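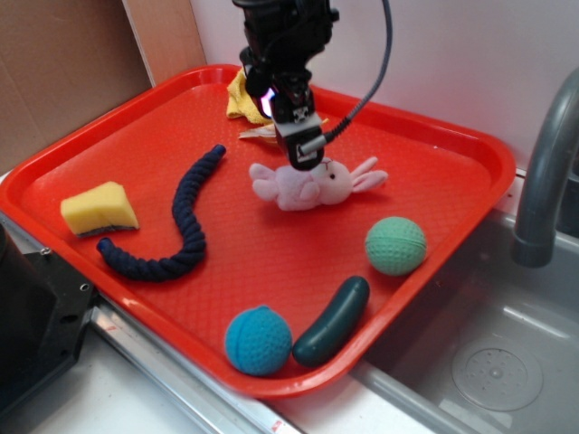
Figure 3. The Clermont station in the tray-clearing chore, with the gripper above the plush rabbit.

4.2 Clearing a mixed tray beside the sink

The second chore was chosen because every household knows it. Things are left on a tray near the sink, and somebody has to pick them up one by one and put them where they belong. A person does this without looking much. For a machine it is still a demanding job, and the reasons are different for each object.

We ran 407 pick attempts at the Clermont station with the Plerkusance controller. An attempt was counted as a success when the object was lifted clear of the tray and held for 4 seconds. Under this rule, 343 attempts succeeded. The arm was not allowed to push an object against the rim in order to get a better grip, although Valderrama and Zwane later argued that a person would do exactly this.

The plush rabbit gave us few difficulties. Its body is soft and it forgives a small error of position. The two textured balls were harder than we expected, because a grip slightly away from the middle makes them roll — and then the planned path is no longer valid. The sponge was reliable if it was approached across its narrow side.
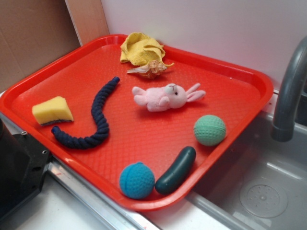

Figure 4. Object set on the tray: cloth, shell, rabbit, rope toy, sponge, two balls and toy cucumber.

Most of the failures came from objects that touch or nearly touch. In the layout of Figure 4 the blue ball rests against the cucumber, and the shell lies against the yellow cloth. When the controller selected the shell, it sometimes closed also on a fold of the cloth and lifted both. We counted these cases as failures, even when the shell was held well.

The rope toy presents another question. It has no single correct place to grip, and its curve changes after each failed attempt. Gallardo proposed to grip always near one end, and we adopted this rule after the first 300 attempts. It made the lift slower but easier to repeat.

We do not claim from these results that the chore is solved. The tray was always in the same position, and the placing of objects after the lift is treated separately in Section 4.3.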